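Notebook – bench 2, table clearing task
2024-08-31
Entry by Huw Gwynne. Operating: me and Mali Gittins. Azadeh Taheri in for the first half.

Picked up from where Catrin left the task sheet. Goal is the full table clear by teleop, both arms, leader arms on the operator side, followers on the table. Scraps to the clear bin on the left, dishes and sticks to the rack on the right. We want demos clean enough to go into the Prastthorpe set without hand trimming.

Start-up. Left follower came up normally. Right follower did its usual thing and faulted on the wrist joint at first power-on, cleared on the second try. Radymyr thinks it is the connector and not the motor. He has a replacement cable on order from Osberg but it has not come. Left it alone, since it has never faulted once running.

Re-zeroed both leaders before recording. The right leader gripper was reading slightly closed at full open, which explains the complaints from June about not being able to get the follower jaws wide enough to go around a plate rim. Mali redid the trigger calibration and the jaws now open all the way. Old calibration file kept in the Camacho folder with "old" in the name. Please do not load it.

Recording started after that. Mali on the leaders, me resetting and calling good or bad. We swapped after the first block.

The plate is easy now. Approach from above, close on the rim, lift, turn the wrist, let it down between the prongs. The only trouble is letting go too early, when the edge is sitting on top of a prong and has not dropped in. Mali's habit is to hold for a moment after she feels it touch, then open slowly. There is no touch to feel through the leaders, of course, so what she is doing is watching for the plate to stop moving. I tried the same thing and it works for me too. Adding it to the operator notes.

The sticks are the hard part. They are thin, they roll when the jaw touches them, and on a dark tray it is difficult to tell from the operator seat how high the fingertips are. Three ways tried:

1. Straight down, jaws across the stick, close. Works when the stick is well inside the tray. If the tips come down even slightly heavy they skid on the tray and push it across the table.

2. Roll it against the rim and pinch it there. Looked clever, very poor demo. The motion is different every time and the policy will never make sense of it. Dropped.

3. Tips down beside the stick first, then slide in and close. Slower, much more repeatable. This is the one we settled on.

For the drop, grip near one end so the rest hangs down, carry it over the rack and lower it steeply into the lattice. If it is held in the middle it lies flat across the prongs and we have been calling that a fail.
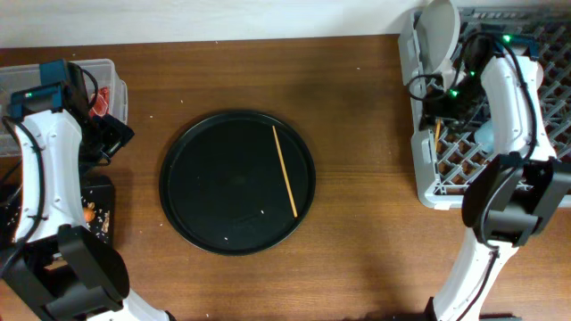 Right gripper over the rack, one stick at the lattice, one still on the round tray.

Azadeh's point on the above, and I agree with her: we should always take the sticks with the right arm, even when one is lying closer to the left. I had been using whichever arm was nearer, because that is what a person would do. But then half the demos show a left pick and a handover and half do not, and we have 170 episodes from the last round with exactly that mix in them. Those trained into a policy that hesitated with both arms up over the tray. So right arm only for dishes and sticks, left arm only for scraps. Written on the task sheet in marker.

Related – what should the idle arm do? Catrin's sheet says "park." I had taken that as back at home pose. Mali had taken it as wherever it was when you stopped using it. Both are in the data from the first block. From the second block on, the idle arm stays near its own side, still, off the surface. Going all the way home every time wastes seconds and adds a lot of motion that has nothing to do with the task.

Scraps. Crumbs are not part of the task and we do not try to pick them. Only pieces big enough to close the jaws on. Wiping would be a separate skill and a separate tool, and Catrin has it down for later.

Numbers for the day: 17 good episodes kept, 3 marked as recovery. The recovery ones are where the stick was dropped and picked up again without stopping the recording. I did not throw those away. Azadeh wants them tagged and kept in their own folder, so that we can train with and without them and see if it matters. Anything where the operator stopped to think for a long stretch went in the trash.

Running total in the Clavport index is now 3,015 across all tasks. That count includes the old handover episodes, which still need to be flagged.

Cables. The loop on the right wrist reaches out past the gripper and it came near the rim of the rack on low approaches. It did not catch today, but I would like it shorter. Asked Radymyr if it can be tied back without loading the wrist when it turns. He said maybe, with a clip on the upper link, and he will look when he does the connector. Until then, come at the rack from high up and do not sweep in sideways.

Operator fatigue is worth a line. My stick picks got clearly worse toward the end of my block. Mali's did too, though less. Shorter blocks, then swap, even if it feels like stopping just as you get going.

Replayed two of the kept episodes open loop at the end, objects put back by eye. Plate went in fine both times. Stick was missed once and taken once, about what I would expect with placement that rough. Arm motion followed the recording with no visible lag.

To do:
– Flag the handover episodes in the index (me)
– Rewrite "park" on the task sheet so it says what we mean (Catrin)
– Connector and cable clip, right arm (Radymyr)
– Try a lighter tray to see if fingertip height is easier to judge (Mali)
– Recovery folder, agree on the tag name before anyone uploads (Azadeh)

Leaders left powered off, followers resting at home, calibration saved under today's name.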